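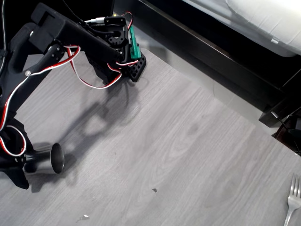 In praise of eating in the bedroom

Few household rules get defended as fiercely as the one about no food in the bedroom. I grew up with it. So did nearly everyone I know, and most of them have passed it on to their own children without ever asking what it was for. I kept it myself for years, in three different rented flats, and I would like those years back.

A metal cup on its side and a fork on the floor beside the bed is, to some people, a small domestic disgrace. To me it looks like a good evening! Somebody had supper where they wanted it, with a pillow behind them and their shoes off, and the washing-up could wait until morning. I can't think of a nicer use for a bedroom, short of sleeping in it.

Consider what the dining table has become in most small homes. Ours is a folding Fabbri that seats four if nobody breathes out, and on any given day it holds the post, a sewing machine, half a jigsaw and whatever came back from the shops. Clearing it takes 20 minutes. The bed is already there, already comfortable, and (this is the part I love) it faces the window. When we moved to Hiltville I ate my toast looking over the allotments every morning for a month before I thought to feel guilty about it.

People always bring up crumbs. Yes, there are crumbs. There are crumbs under the toaster as well and we haven't banned bread from the kitchen. A pale, wood-grained floor shows every speck, which I count in its favour, as you know exactly where to point the broom. Carpet is another matter. I had a thick cream one once and it swallowed an entire flapjack, I'm sure of it. If you have carpet, put a tray down and stick to soup in a mug, or sandwiches, or anything that doesn't flake.

I do have a few habits, and I'd press them on anybody. Metal cups, for a start. I bought a set from Corex after breaking my second glass in the dark, and they have been kicked, dropped and rolled under the wardrobe without complaint. One fork, no knife – if it needs a knife it wants a table. Nothing with turmeric in it, ever. And a look at the floor before your bare feet go down in the morning, especially where forks are concerned. I learned that one on a Saturday and limped until the Monday.

The clearing up is 10 seconds' work. You are walking to the kitchen anyway to put the kettle on, so the cup goes with you and the fork goes in the cup. My mother, who held the old line for as long as I lived under her roof, now has porridge in bed with the radio on and tells me it's the best part of her day. She hasn't apologised for the years of cold feet at the kitchen table. I'm waiting.

So have the noodles under the duvet. Have the cheese on toast, have the second cup of tea, and invite somebody in to share it if they can be trusted with the blankets. We're doing rice pudding tonight, straight from the Bisel dish with two spoons, and I've already plumped the pillows.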